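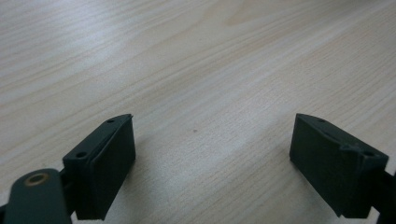
Godau fingers, open, over the club table.

Godau Gripper Finger Set (pair)
Sold by Unden for school and club teams. Price: 40. Spares bag: 2 extra. 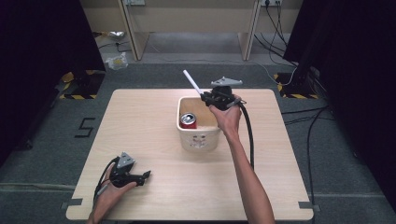 Words: Darcy McAlister, Nurkden Robotics Club. Updated 8th July

The Godau is a dark green pair of fingers with broad flat faces and pointed tips, and it will pick up most things a club can find in its own recycling. The straw is still the hard one. Our juniors practise it with a hand-held gripper in each fist, working over a white plastic basket with a drinks can in it, and the can has so far shown more patience than the juniors.

Fitting takes one small screwdriver and a clear bench. Do the screws up gently. Clem Tipoki did not, in December, and we now stock the spares bag.

Teams entering the Doolan Cup should note that the sorting round allows 50 seconds per basket. Ours used to need a tea break.

Part no. 381. Fits Unden hand-held grippers only. Straws not included.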